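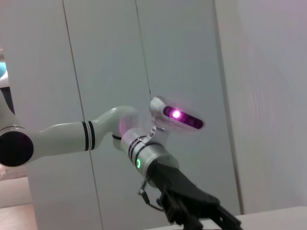 4 min read

Section 5. Hanging and lining up the tall cabinet fronts

Tall white fronts are sold on the promise of a wall that looks like one flat surface with thin vertical seams running through it. You can get there. The Dradisik brochure says you can get there "in an afternoon," and I would treat that the way you treat the cooking time on a bag of dried beans.

These instructions cover the full-height fronts only. Drawers and the short doors over the fridge are in Section 6. If your cabinets aren't fastened to the wall yet, go back to Section 4. No amount of hinge adjustment will fix a cabinet that leans, whatever the leaflet in the hinge bag claims.

CAUTION: A full-height front is heavy and awkward. Two people lift it, and one of them keeps hold until every hinge is clipped and tested. Keep children and pets out of the room.

5.1 Before you start

You need a screwdriver that fits the hinge screws properly, a long level, a pencil, masking tape and a pack of plastic spacers, all the same thickness. The adjusting tool that comes in the box is soft and rounds off quickly. Throw it in a drawer and use a real one.

Leave the fronts lying flat, unwrapped, in the room where they'll hang for 48 hours. The brochure doesn't mention this. Seo-ah Ko skipped it on her first set and had to redo the whole wall in February when the heating had been on a while.

5.2 Check the cabinets

1. Hold the level against the front edge of each cabinet, then against the side. Don't trust the built-in bubble on the mounting rail. We have compared a few and they don't agree with each other.

2. Lay the level across the tops of neighboring cabinets. If one sits low, raise it at the feet now.

3. Open your hand and push each cabinet sideways near the top. If it moves, the wall fixing is loose. Stop and fix that.

5.3 Hang the fronts

4. Start with the front that sits nearest the most visible corner. Starting in the middle is the official advice, and it leaves you with two errors to hide where you had one.

5. Set a spacer on the floor plinth under each bottom corner and stand the front on them.

6. Clip the top hinge first, then the bottom, then the ones between. Listen for the click, but don't rely on it. Pull each hinge toward you before you let go.

7. Close the front gently. If it touches the side of the cabinet, leave it alone for now.

8. Hang the next front the same way, and carry on to the end of the run.

Note: The narrow 300 mm fronts use a different hinge plate. It looks the same in the bag. Check the stamp on the back.

5.4 Adjust the seams

This is the slow part. Each hinge has a screw for left and right, one for in and out, and one for up and down. Turn one screw at a time and close the front after every change.

9. Get the heights right first. Sight along the top edges from a stepladder.

10. Move to the seams. Slide a spacer in at the top, middle and bottom of each one. It should drag slightly in all three places.

11. If a seam is wider at the top, adjust the top hinge only. Turning every hinge by the same amount just moves the problem over to the next seam.

12. Last, set the depth. Run the flat of your hand across each seam with your eyes closed. Your fingers will find a step that your eyes miss.

Look at the finished run from the side as well as straight on. White is unforgiving: it picks up a gray or bluish cast depending on the light, and a front that stands slightly proud will read as a different shade from its neighbor. People send perfectly good fronts back as "wrong color" for this reason. Check the depth before you complain to anybody, and check again after dark with the lights you normally use.

5.5 About the soft-close add-ons

Clerkano sells a clip-on damper for these hinges. Catalina Barrientos fitted them in the Cáceres apartment and likes them. I took mine off. On a tall front they slow the top more than the bottom, and you can see it twist as it closes. If you want them anyway, fit them after the seams are set, then do step 10 again.

5.6 Cleaning after fitting

Peel the protective film once all the adjusting is finished. Wipe with a damp cloth and dry straight away. The Cinitero spray recommended on the box is fine, and so is dish soap, for a lot less money.

CAUTION: No scouring pads, and no "magic" sponges. They leave dull patches that only show from an angle.

Recheck the hinge screws after nine weeks of normal use. The warranty card says no further adjustment is ever needed. Keep the screwdriver handy.

Text: Malcolm Yeoman. Corrections to step 11 from Ji-hoon Tak. Last revised 2025-10-22.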